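Mwende Mollel
14 Aug 2021

Right, settle in, because I've been asked twice now how I do the table when we eat outside the dining room (we don't have a dining room, but you know what I mean) and I can't fit it all in one post. So a little thread, with tea.

12 replies · 3 shares

It all starts with the cloth. Mine is the yellow and white gingham, and I love it more than is sensible. I put it on straight from the cupboard and I do not iron it! My mother would be horrified. The creases drop out a bit by pudding, and if they don't, everyone is too full to mind.

4 replies · 1 share

Next, the big things. I always put the serving pieces down before a single fork comes out, and then I shuffle them about until they look friendly with each other. The oval plate goes on first as it takes up the most room, and whatever bowl I'm using sits in close to it.

2 replies 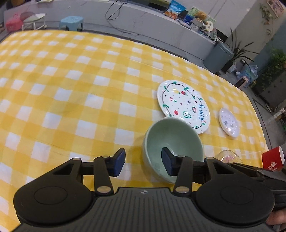
The fruity plate and the green bowl, before any food went near them.

9 replies · 14 shares

I do have a soft spot for that plate. It's got a strawberry and cherries and a vine running round the border, and it says "Fruity" up the side in blue in case you were in any doubt. Rhiannon Gwilliam spotted it with me at the Mathebula sale in July and very kindly let me have it, though I could tell she wanted it too. (Rhiannon, you may borrow it whenever you like.)

6 replies

The bowl is a pale sage sort of green, lovely and deep, and that's the one for salad. I'm doing tomatoes and cucumber with 500 g of new potatoes, plenty of mint, and a dressing that Naomi Temba gave me over the phone, so the amounts are anybody's guess. Put the dressing in first and the potatoes on top while they're still warm, then turn it all over with your hands.

3 replies · 2 shares

On the plate it'll be flatbreads one end and Wekesa's chicken the other. I did think about fruit, to match, but then you'd never see the drawings for the real thing, would you? Peaches can go round afterwards in whatever's clean.

5 replies

Amra, you asked if green goes with yellow. I say yes, every time, as long as the green is a soft one. I'm off to find the salad servers now, which I last saw in the garage. More tomorrow if there's anything left to show you x

7 replies · 1 share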